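Give County Workers Their Leave on Day One

By Theresia Riedl
2023-11-08 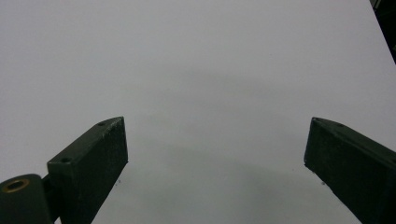

The Bamham county board will vote this month on whether new hires can use sick leave as soon as they start. Under the current rule they wait six months. I worked in the county personnel office for nine years, and I think the wait should go.

The rule dates from a time when most applicants were young and lived nearby. Last year the county hired 279 people out of a workforce of 2,107. Many were over 40, with children in school or parents to look after. A new road crew member who gets the flu in week three loses pay or comes to work sick. I processed those time sheets, and I saw both.

Opponents say people will take the leave and quit. The city of Misley dropped its waiting period in June of last year, and its personnel director told our board that 2 new employees had left owing hours. The city took the balance out of their final checks.

The cost estimate is some $2,000 a month, mostly for substitute drivers and jail staff. That is a fair concern for the sheriff, who is already short on nights. The board could phase his department in later.

Commissioner Gisler wants to send the matter back for another study. We had one in the spring. It recommended the change, and the board should vote on it.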